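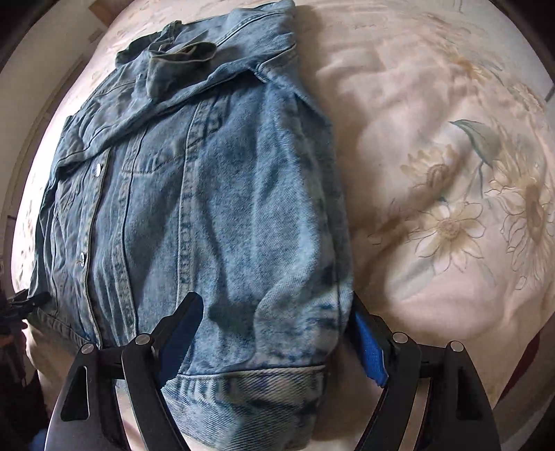

*denim jacket, fold attempt no. 4. sleeve across the front*

**Folding a denim jacket so it fits a drawer??**

**nhungk** – July 1, 2026
Ok so tees and jumpers I've got sorted. Denim jacket is beating me. Sleeves over the front, then fold, and the collar end bunches into a big lump every time. Drawer is 12 cm deep. Any ideas, moving stuff into the new place in Zinovville and wardrobe space is nil

**taras_karp**
Hang it. Denim jackets are for hanging

**nhungk**
no rail Taras. read the post

**Halyna D**
Your sleeve's on the front, that's half the trouble. Lay it face down, sleeves flat across the back, then fold bottom up to the collar. Do up the snaps first or the placket wanders off on you

**demyd_f**
Disagree with face down. Front up is fine if the cuffs stay flat – looks like one's rolled up by the collar in yours. Unroll it, theres your lump

**Halyna D**
Front up and you get a crease right over the chest pocket. Had one on mine since February, still there

**demyd_f**
its stonewashed, who's going to see a crease

**Halyna D**
Me

**KMYatsenko**
Roll it! Collar folded in, sleeves in, roll from the hem up. Did 11 days in Dmytriv out of a carry-on that way, jacket was fine. Nice colour on that one btw, love the dark streaks

**taras_karp**
Rolled denim is a log. Won't go in 12 cm

**KMYatsenko**
Mine does. Kneel on it

**nhungk**
Tried Halyna's on the bed just now. Flatter at the collar but too wide for the drawer, sticks out a bit on one side. Third it lengthwise maybe?

**Halyna D**
Yes thirds, sides in first, then up. And collar popped, not folded down, less bulk

**nhungk**
k doing that after tea. will try the rolling one too, sorry Halyna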